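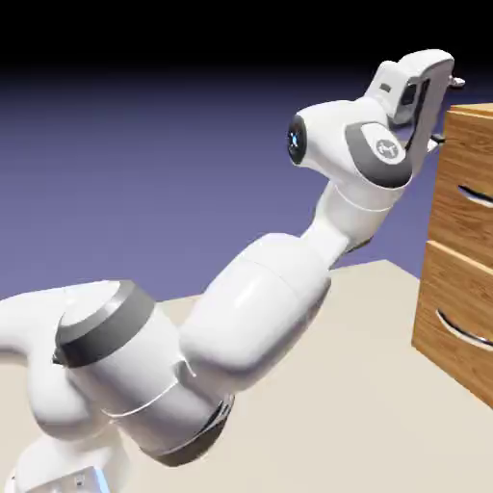

Opening a drawer in the Dedero simulator

Posted by Aishwarya Nambiar, Mar 19, 2018

Dedero is a simulation kit for robot arms, sold by Pirkach as a download with a year of updates. I have been using the trial on a desktop machine at work, and the drawer task is the first one that took me more than an afternoon. The manual gives it a page and a half. These are my notes in the order I would do things if I were starting again.

You need the base kit and the Household pack. The arm, the gripper and the two-drawer cabinet are all in there, so there is nothing to model yourself. I am using the upper drawer throughout. The lower one works the same way with a different height, and I come back to it at the end.

Before you start

Install the base kit first, then the Household pack. If you do it the other way round the pack installs without complaint, but the cabinet does not show up in the object list and you have to remove both and begin again.

The download is 1,165 MB for the two together. Check that your graphics driver is up to date. On my older laptop the window opened but the arm moved in jerks, and the contact forces were nonsense as a result.

Step 1. Load the arm and the cabinet

Open a new project and pick Empty Floor. Drag in the arm, then the cabinet. Turn the cabinet so that the drawer fronts are within easy reach, and leave enough room for the drawer to come all the way out. I put mine too close at first and the drawer ran into the forearm halfway through the pull.

Press Save before you do anything else. Undo does not cover objects you have placed by dragging.

Step 2. Set the drawer joint

Click the cabinet and open the Joints tab. Each drawer is a sliding joint with a travel limit, a friction value and a damping value.

Set the travel limit on the upper drawer to 446 mm. The pack ships with no limit at all, so a good hard pull will send the drawer across the floor. Leave friction at the default for now. Raise the damping a little, one notch on the slider, or the drawer will keep drifting after the arm has stopped.

Step 3. Bring the gripper to the handle

The handles on this cabinet are curved slots cut into the drawer fronts, so there is no bar or knob to close on. You have to get a finger into the slot and pull from behind the lip.

Do it in two moves. First a fast move to a waiting point just off the drawer face, level with the slot. Then a slow move straight in. If you try to do it in one, the planner will often choose a path that clips the top of the cabinet on the way.

To record the waiting point, jog the arm by hand with the on-screen sliders and press Store. Look at it from the side as well as from behind. From behind the arm it is very hard to judge the gap between the finger and the wood, and I stored three bad points before I thought to move the view.

Step 4. Set the contact force

Open the Gripper tab and turn on Contact Stop. This halts the slow move as soon as the finger meets something. The threshold is in newtons and the default is too high for a light drawer – it pushes the cabinet backwards before it stops. I brought mine down in small steps until the cabinet stayed where it was.

If you would prefer not to have the cabinet move at all, tick Fix to Floor in its properties. Idris Rees at Pirkach support suggested this when I wrote to them. It does make life easier, but a real chest of drawers can slide, so I only use it for testing a new path.

Step 5. Pull

Add a straight-line move away from the cabinet, along the drawer's own axis. Select the drawer, choose Copy Axis, and paste it into the move. Typing the direction in by hand is asking for trouble. A small error in the angle makes the finger creep sideways in the slot and slip out.

Keep the speed low for the first part of the pull. Once the drawer is moving you can go faster.

Step 6. Run it many times

A path that works once tells you very little. Go to Batch, choose the number of runs, and turn on Vary Start. This shifts the cabinet slightly each time and changes the friction within limits you set.

I left it going overnight and had 1,139 runs by the morning. In 83 of them the drawer did not open fully. Nearly all of those were cases where the finger had stopped on the lip of the slot and never got inside. I lowered the waiting point by a few millimetres, and the next batch was much better.

The log can be saved as a plain text file. It is worth doing, because the built-in viewer only shows the last batch.

The lower drawer

Copy the whole sequence and lower both stored points by the height of one drawer. Check the elbow as well. With the hand that low the arm wants to fold differently, and on my set-up the planner picked a pose with the elbow nearly on the floor. Setting Elbow Up in the arm properties cured it.

Close the upper drawer first, or the hand will come down on top of it.

What I think of the kit

The physics is good, and the drawer behaves much as I would expect a real one to. The arm is easy to jog and the batch tool is the part I would pay for. The manual is thin, and some error messages only give a number. Vasanthi Gounder in our office, who had used Nastberg before, found the menus slow going for the first day or two and then stopped mentioning them.

Support took two days to answer my first question and an hour to answer the second.

The trial includes everything apart from export to a real controller, which needs the paid licence. I have not tried export yet. When I have, I will add it to this page under Step 6.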